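外交官の弟

夜中の二時に電話。兄から。

「ロンメル、起きてるか」

起きてない。起きてないけど出た。ジェローム・ダグダグが夜中に電話してくるときは、たいてい国がひとつ傾いている。

「ウォルデが艦を出した」

「どこに」

「海峡。ミンディア側の」

布団から出た。床が冷たい。靴下を片方だけ見つけて、もう片方はあきらめた。

兄は外務省の海洋局にいる。わたしはその下請けの、そのまた下請けの翻訳屋で、ウォルデ語とミンディア語の両方が読める人間がこの街にあまりいないから食えている。兄弟で同じ条約を反対側の机から見ている、と母は自慢にしていたけれど、兄が見ているのは条約で、わたしが見ているのは読点だ。

「十時までに覚書を一本。ミンディアの大使館に持っていく」

「何ページ」

「短い。短いが、厄介だ」

切れた。すぐにファイルが届いた。件名なし。兄らしい。

湯をわかす。コーヒーの粉がない。茶もない。白湯。

覚書は短かった。本文が一枚、付属が一枚。厄介なのは付属のほうだった。一九二六年の議定書からの引用がまるごと入っている。あの議定書。学生のころ一学期かけて読まされて、結局だれも、教授さえも、第四条の意味を言えなかったやつ。

「両国は、海峡の静けさを共に保持する」

静けさ。ウォルデ語の原文では、たしかに静けさと書いてある。風がないとか、子どもが寝ているとか、そういうときの語。ところがミンディア語の正文では同じところが「沈黙」になっている。黙っていること。口をきかないこと。

どちらも正文。どちらも等しく効力を有する、と最後の条に書いてある。

それで百年近くやってきた。ウォルデは海峡に軍艦を入れないのが約束だと言い、ミンディアは海峡の帰属について口に出さないのが約束だと言い、つまり別々の約束を守りながら、同じ紙に礼をしてきたわけだ。うまくいっていた。ウォルデが選挙をやって、新しい首相が「静けさは弱さではない」と演説するまでは。

弱さではない、だから艦を出す。どういう理屈だ。演説の全文を訳したのもわたしだった。訳していて、三回ほど、文の主語がいなくなった。

三時。電話。兄。

「どこまでいった」

「付属の二段落目」

「遅い」

「第四条をどっちで訳すんだ」

向こうで黙る気配。後ろで別の電話が鳴っていて、だれかがそれを取って、低い声で話している。

「どっちで、とは」

「静けさか、沈黙か。こっちの覚書は日本語だろ。日本語にしたら、どっちかにしなきゃならない」

「両方の意味になる語はないのか」

「ない」

「探せ」

切れた。

探した。静謐。静穏。しじま。しじまで外交文書が書けるか。平穏、と打ってみて、消した。平穏だとウォルデの肩を持つことになる。沈黙だとミンディア。静寂。静寂はどうだ。音がない、という意味でなら人も黙っているし、艦もいない。悪くない。悪くないが、条約の訳に静寂と書く度胸がいる。葬式みたいだ。

辞書を三冊開いた。うち一冊はルトティンの編纂で、ミンディア語の大辞典ということになっているが、古くて、電車という語がのっていない。父の本だった。父はふたつの国のあいだを往復する貨物船に乗っていて、両方の言葉を港で覚えた。悪口から先に。

沈黙、の項を引いた。用例がひとつ。「漁師たちは網を上げるあいだ、沈黙を分けあった」。

分けあった。

ちょっと待て。議定書の「共に保持する」も、これと同じ動詞じゃないか。保持する、じゃない。分けあう、だ。だれだ最初に保持と訳したのは。学生のころの教科書をひっぱり出した。保持。省の定訳も保持。みんな保持。

兄に電話した。出ない。もう一度。出ない。

四時。窓の外、新聞のバイク。もう記事になっているのかと思って下まで取りにいったら、一面は水道料金の値上げだった。海峡は十面の下のほう。ウォルデ海軍、七月の演習を前倒し。それだけ。記者も眠かったんだと思う。

戻ると着信が二つ。

「なぜ出ない」

「そっちが出なかったんだ。聞いて。動詞が違う」

「動詞」

「保持じゃない。分けあう。両国は海峡の静けさを分けあう、だ。所有の話じゃないんだよ。ウォルデがいま言ってるのは、静けさを保持する権利があるから、保持のために艦を出す、だろ。演説でもそう言ってる。保持、保持って。でもミンディア語の正文にはその動詞がない」

「ウォルデ語のほうは」

言葉につまった。ウォルデ語のほうは、まだ見ていなかった。

「かけなおす」

見た。ウォルデ語の動詞は、これがまた、どちらにも取れた。持っている、とも、持ちよる、とも。鍋に具を持ちよる、の持ちよる。一九二六年の綴りでは区別がない。その後の正書法改革で二つに分かれて、いまの印刷物はぜんぶ「持っている」のほうの綴りになっている。だれかが、いつか、直したのだ。悪気なく。たぶん植字の人が。

手がふるえた。寒いのと、白湯しか飲んでないのと。
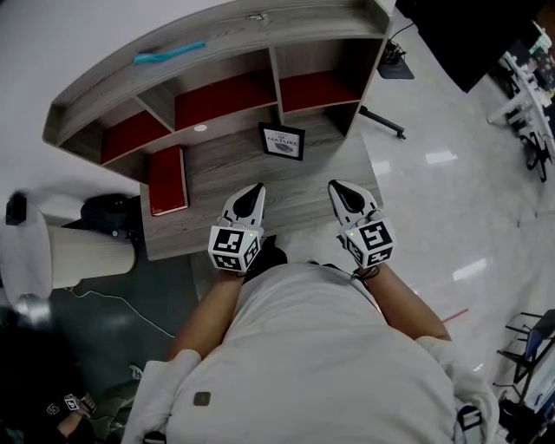
小説・短編

五時すぎに省へ行った。電話で話すことじゃない気がしたし、家には食べものもなかった。守衛に名前を言うと、ダグダグさんならもう中ですよと言われ、弟ですと言うと、じっと見られた。似てないのだ。

兄の部屋は三階のいちばん奥。ネクタイが椅子の背にかかっていて、本人は床にすわって書類を並べていた。子どものころ、そうやって地図を並べていた。ウォルデが青で、ミンディアが黄。海峡は色がなくて、紙の白のまま。

「綴りの写しは」

渡した。兄は読んだ。ウォルデ語は兄も少し読める。悪口なら、わたしより。

「植字工か」

「たぶん」

「証明できるか」

「原本を見れば。原本はバッドウッドにある」

バッドウッドは調印のあった町だ。どちらの国でもない、山の中の、湯治客しかこない町で、当時の会議場がいまは郷土資料館になっている。議定書の原本は一階の、剥製の鹿のとなりに飾ってある。わたしは一度行った。入場料が三百とられた。ガラスが曇っていて、署名のところしか読めなかった。

「いま何時だ、向こうは」

「昼前」

兄が電話をかけた。鹿のとなりの紙の、第四条の、四番目の語の、終わりの字を読んでほしい。そういうことを、省の海洋局の者だと名のったうえで、まじめな声で頼んだ。相手が聞きかえしたらしく、もう一度、はじめから言った。それから長く待った。受話器から館内放送の音楽が聞こえた。

待っているあいだ、兄が小声で言った。

「おまえ、靴下が片方だ」

「知ってる」

「母さんには言うなよ、徹夜のこと」

「言わない」

向こうが戻ってきた。兄の鉛筆がうごいて、紙に一字書いた。

古いほうの綴りだった。

そこからは早かった、と言いたいけれど、早くはなかった。次官が来て、法務の人が三人来て、三人とも違うことを言った。ひとりは、正書法改革以後の慣行のほうが優先すると言い、ひとりは、だったら百年前に艦が通っていたはずだと言い、最後のひとりは眼鏡をずっと拭いていた。次官は覚書の「保持」に丸をつけて、また消して、こう言った。

「で、これを先方に言って、どうなるんです」

兄が答えた。

「ウォルデの首相に、降りる階段ができます」

「階段」

「演説を取り消さずに艦を戻せる。保持の権利はもともとなかった。義務もなかった。読みまちがいだった、植字の。だれの負けにもならない」

「ミンディアは」

「ミンディアは黙っていればいい。得意です」

次官はちょっと笑って、それから笑ったことを後悔した顔をした。

わたしは隅の机で訳文を直していた。両国は、海峡の。ここでまだ止まっていた。動詞は決まった。名詞が決まらない。静けさ、沈黙、静寂。分けあう、にいちばん合うのはどれだ。静けさを分けあう。沈黙を分けあう。静寂を分けあう。口のなかで言っていたら、法務の眼鏡の人がこちらを見て、

「静けさ、でしょう」

と言った。

「なぜです」

「子どもに読ませても、わかるから」

条約は子どもに読ませるものじゃない。ないけれど、そう打った。打ってから、注をつけた。ミンディア語正文では沈黙の意を併せもつ。注なんか大使は読まない。でも向こうの下請けの下請けの翻訳屋は読む。どこかにいるはずの、いまごろたぶん朝めしを食べてない、だれか。

九時半、印刷。兄がネクタイをしめた。曲がっていたから直してやろうとしたら、手をはらわれた。

「いっしょに来るか」

「靴下が」

「車で待ってろ」

車で待った。大使館の門は緑で、猫が一匹出てきて、また入っていった。ラジオではウォルデの報道官が話していた。静けさ、静けさ、とくりかえしている。日本語の通訳がついていて、その人は「平穏」と訳していた。若い声。あとで手紙を書こうかと思った。いや、余計なお世話か。

父のことを思い出していた。海峡を渡るとき、船員はエンジンの音以外たてないんだと言っていた。どっちの国の船でも。きまりだからかと聞いたら、知らん、みんなそうしてる、と言った。甲板で煙草を吸うのも、なるべく静かに吸うんだと。どうやって、と兄が聞いて、父がやってみせて、母が台所から、家のなかで吸わないでと怒鳴った。

眠ってしまったらしい。窓をたたかれた。

兄が立っていた。鞄はまだ持っている。中身は知らない。

「受けとった?」

「受けとった」

「なにか言ってた?」

「なにも」

助手席に乗って、兄はシートベルトをしめて、しばらく前を見ていた。

「ひとつだけ聞かれた。これを訳したのは誰か、と」

「なんて答えたの」

「弟だと言った」

運転手が、省に戻りますかと聞いた。兄は、どこか朝めしの食えるところへ、と言った。ラジオはもう天気予報になっていて、海峡のあたりは昼から風が出るとのことだった。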